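I used to be a person who owned 37 dish towels. I know because I pulled every one of them out of the kitchen drawer in February, when I was packing up for the move to Tonumville and running on cold coffee and crackers.

My friend Maya came over to help (bless her) and held up a towel with a burn hole in it the size of a plum. "Keep?" she said. I kept it! I don't know why. It had lemons on it.

The new kitchen has 2 drawers. Two! So most of the towels went to my sister, and everything small now has to live in a plastic container with a lid or it wanders off.
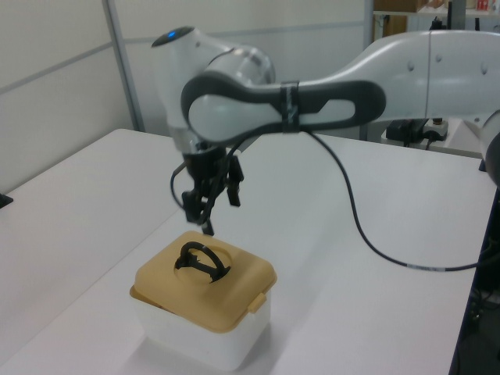

What I'd do differently next time

Start with the kitchen, for one thing. I left it till the end and wound up wrapping glasses at midnight in my winter socks. And I'd label the lids as well as the sides, so you can read them when you're standing over a pile looking for the can opener. Ours is still missing, by the way. We've been eating a lot of pasta.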